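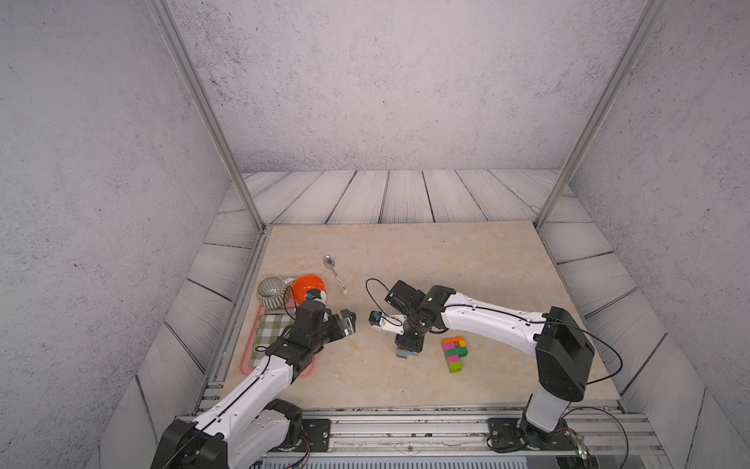 How often should I change the overgrip on a tennis racket?

Change it after every three or four long sessions, or as soon as it feels slick or starts to fray at the butt cap. A player who sweats a lot may need a new one each time out.

To put one on, peel off the old wrap and wipe the handle with a dry cloth. Begin at the butt end with the tapered side of the tape and pull it snug as you turn the handle. Each turn should cover a narrow strip of the last one. Right-handers usually wrap so the edges face down the handle when held in the right hand. Finish with the strip of tape from the packet, or a piece of electrical tape – either holds fine.

Don't leave rackets in the car. Heat takes tension out of the strings and softens the glue under the base grip. A closet shelf is fine.

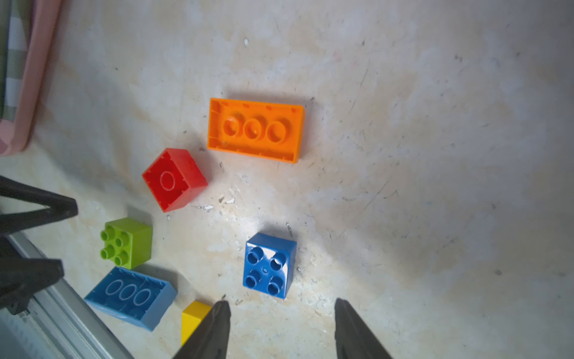
If you restring at home, write the tension and the date on masking tape and stick it inside the throat. Mine reads 2021-11-14 at the moment. Check the grommets while the strings are out, and replace any that have split, as a sharp edge will cut a new string quickly.

Shoes: take out the insoles after play and stuff the shoes with newspaper. Keep them away from the radiator. Brush clay off the soles with an old dish brush once it has dried – wet clay only smears.

Old balls can be cut with an X and pushed onto chair legs in the garage. Use a sharp utility knife and hold the ball in a vise.

Drita Kolev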